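The Putter That Came Back

Senga Mackay has owned the same putter since she was a teenager, and for a good part of that time she didn't use it. It sat in a hall closet behind the vacuum cleaner while she went through a whole parade of newer ones, mallets mostly, including one so large and so strangely shaped that her playing partners took to calling it the toaster. Then one spring evening she pulled the old blade out to give to a niece, rolled a few balls down the hallway carpet, and didn't give it to the niece after all.

I heard that story while standing in line for coffee at the Atwood course, and over the next several months I heard a good many like it. Golfers will talk about drivers the way people talk about cars, with numbers and a bit of boasting. Putters they talk about like old dogs. So when I found out that Senga's had been brought back to life by a man working out of a narrow shop behind the Yule hardware store, I drove over to meet him, and I ended up staying most of the day.

Alasdair Dalgleish has been fixing putters for 12 years. Before that he repaired sewing machines, and he'll tell you the two jobs aren't so far apart, as both call for patience, good light and a willingness to look silly hunting for a tiny part on the floor. He doesn't sell new clubs. He bends, regrips, reshafts, reweights and, when the owner will allow it, refinishes. He says the owners don't always allow it. There's a mark on the toe of Senga's putter from a cart path, and when he offered to take it out she looked at him as if he had offered to take out her appendix.

"People think the putter has gone bad," he told me, squinting down a shaft toward the window. "Mostly it's been knocked crooked. You lean on it, you drop it in the trunk, you whack your shoe with it. Do that for enough years and the face isn't pointing where you think it is."

He put Senga's blade in the clamp of his bending machine, a heavy old thing with a dial on it, and showed me the gauge he checks it against. When she first brought it in, the lie angle was off by 2 degrees, and the loft had wandered too. She had been setting up with the toe in the air and aiming left without knowing it, then shoving the ball back to the right with her hands. It had worked when she was playing every day. It stopped working when she wasn't, and she blamed herself, and then she blamed the putter, and into the closet it went.

The part I enjoyed most was the weighing. Older blades tend to be light in the head, made for slow, shaggy greens where you had to give the ball a good rap. Greens are quicker now, even at modest places like Atwood, and a light head can feel twitchy on a short one. Alasdair's usual cure is a strip of lead tape on the sole, added a little at a time, with a trip out to his practice mat between each piece. He won't let anyone buy a heavier grip until they've tried the tape, and I liked him for that, considering he sells the grips.
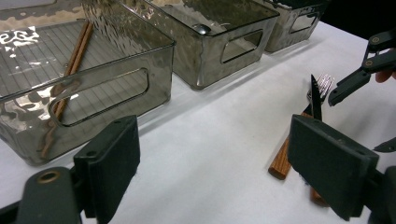

Wooden chopsticks in a tinted plastic bin.

Grips, by the way, turned out to be a subject with no bottom. Alasdair stocks a few kinds and has opinions on all of them. The fat ones quiet the wrists and suit players who flip at the ball. The thin ones let you feel more, for better or worse. He's fond of the Stilum, a slim pistol shape with a flat front, and less fond of the Wallik, which is wide and soft and which he says feels like holding a bread stick, though he'll fit it cheerfully if that's what you came in for. Gavin MacBrayne came in for exactly that while I was there, and I got to watch the whole business from start to finish.

Off came the old grip with a hooked blade, in one long curl. Off came the tape underneath, which took longer than I would have guessed and involved some muttering. New tape went on, solvent was poured in and sloshed around, and then the new grip slid down the shaft in a single push. After that you have only a short while to get it straight. Alasdair set the head flat against a block, sighted along the front of the grip, gave it the smallest nudge, sighted again, and handed it to Gavin to check for himself.

"If it's square to me and crooked to you, it's crooked," he said.

Gavin turned it a hair to the left, and they both seemed satisfied.

I asked whether fixing up an old putter makes sense when the new ones are so clever. Alasdair took the question more kindly than I'd expected. Newer heads are more forgiving, he said, and anyone who hits the ball all over the face should think hard about owning one. A big mallet with its weight pushed out to the edges won't twist as much on a poor strike, and plenty of his customers putt better with one. But a person who hits the middle most of the time may not gain much, and if that person already loves the club they've got, he would sooner spend half an hour on it than send them shopping.

Effie Kinnear, who teaches at Atwood, sees it from the other side of the lesson tee and mostly agrees. She asks every new student to bring whatever putter they've been using, plus any they've given up on. "The one they gave up on is very often the right length," she said. "They bought the next one off a rack, and off the rack it's usually too long for them. So they stand up too tall, or they choke down and the balance goes funny." She has her students hit putts from 7 feet with both clubs and pays more attention to where the misses go than to how many drop. Misses that all leak the same way suggest something she can fix, or that Alasdair can.

Jeanie Rankin is one of those students. She came to the game late, with a borrowed set, and had already decided that putting was simply a gift other people had. Effie had her putter shortened and the head weighted to make up for what was lost at the top. Jeanie plays with it now in the evening league, where she has become, according to Senga, a real nuisance from short range.

I brought along a putter of my own, naturally. It had belonged to my father, and I'd half hoped to be told it was something special. It wasn't. Alasdair turned it over, said they'd made a great many of them, and asked if I liked it. I said I did. He checked the angles, found them close enough to leave alone, and cut away a grip so hard and shiny that it came off in crumbs. I chose the Stilum. He let me do the last little nudge myself, and then made me leave it on the rack overnight to set, so I had to come back the next morning, and I stayed for a good bit of that day too.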